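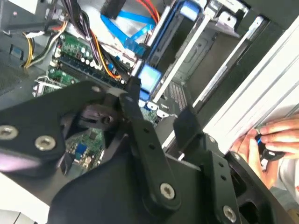
Inside an open desktop case.

The Benavides collection is 1777 files. Most are TIFF scans of land papers, letters and account pages, with a smaller set of WAV transfers from cassette. Fidelina Mosquera handed me the drive in February and asked for one thing: that in ten years someone could open any file and know whether it was still the same file.

Backup alone does not answer that. A backup copies whatever it is given, and if a file was damaged last year, last night's copy has the damage too. What is needed is a record of what each file contained on the day it was accepted. These are my notes on how that record is kept, mostly for Arnulfo Betancur, who will be running the checks when I'm away.

The manifest

Each top-level folder gets one plain text manifest. Every line holds a SHA-256 hash, two spaces, and a relative path. This is the default output of sha256sum, and I have left it alone on purpose. It can be read by a person and checked with tools that come with nearly any system. I looked at a few programs that keep hashes in a database and decided against them, as the database then becomes one more file that has to survive.

Paths are relative to the folder the manifest sits in. The first version used absolute paths and broke as soon as the drive was mounted under a different name. Sort the lines by path before saving. An unsorted manifest verifies fine, but you can't usefully diff it against the next one.

MD5 would also catch accidental damage. I used SHA-256 because the difference in run time is small next to the time spent reading from a spinning disk, and because nobody will ask me to redo it.

File names

The scans came back from Stemen, the scanning bureau, with names carrying accents and tildes. On one file system these were stored in composed form, on another in decomposed form. The two look identical in a terminal and compare as different strings. The verification run reported 19 missing files, all of them present. I renamed everything to unaccented lowercase letters, digits and hyphens, and put the original names in a separate column of the index. If you ever see "missing" reported for a file you can plainly list, check normalization first.

Leading zeros matter as well. Page numbers are four digits, padded, including in folders that will never reach 1000 pages.

Verification schedule

The working copy is verified monthly. The second copy, on the drive in my desk, is verified every quarter. The third is at Fidelina's house in Brurkden and gets verified whenever it travels, once before it leaves and once after it arrives.

A run has three possible results for each file:

OK. Nothing to do.
FAILED. The file was read and the hash is different.
FAILED open or read. The file could not be read at all, or isn't there.

The last two need different handling. An unreadable file is usually a disk problem, so stop, look at the drive's SMART data, and don't keep rereading a disk that is already struggling. A changed hash on a readable file is more often a person. Somebody opened a TIFF, the viewer offered to rotate it, and the rotation was saved. Check the modification time. If it moved, it was an edit. If it didn't move and the hash is still different, verify the other two copies before touching anything.

Never regenerate the manifest to make an error go away. I have done it, years ago on another project, and it wiped out the only evidence of which copy was good.

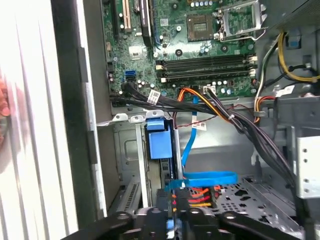
Tower with the side panel off and nothing in the processor socket.

Where damage comes from

People tend to picture decaying disks. Drives do develop bad sectors, but they generally report a read error when that happens, since each sector carries its own error correction. Silent changes are more likely to be introduced on the way to the disk: bad memory, a bad cable, a controller fault, a copy that was interrupted and looked finished. So hash at the source before copying, then verify at the destination. Hashing only at the destination records the damage as the truth.

One more trap. If you verify right after copying, the operating system may hand you the data from its cache in memory and never read the disk. Unmount the drive, unplug it, reconnect it, then verify.

Repair

Checksums detect and do not repair. For repair we have the other copies, plus parity files at ten percent made with a PAR2 tool. Ten percent is more than I expect to need for the scans. For the audio it's a compromise, given the size of the WAVs. Parity files are listed in the manifest like everything else.

Still open

The index. It is a spreadsheet, and I export it to CSV after each change and hash the export. It works but it depends on me remembering. Arnulfo wants to move it into Prirari, the cataloging program he uses for his own photographs. I have no objection if it can write out a flat text file with all fields intact. The test export dropped the line breaks in the notes column, and 99 records have notes long enough for that to matter. I've asked him to try it again with the field quoted.

Related posts
Naming scanned pages so they sort
Reading SMART attributes without panic
Cassette transfers: sample rate and levels
TIFF compression settings I use
Labeling external drives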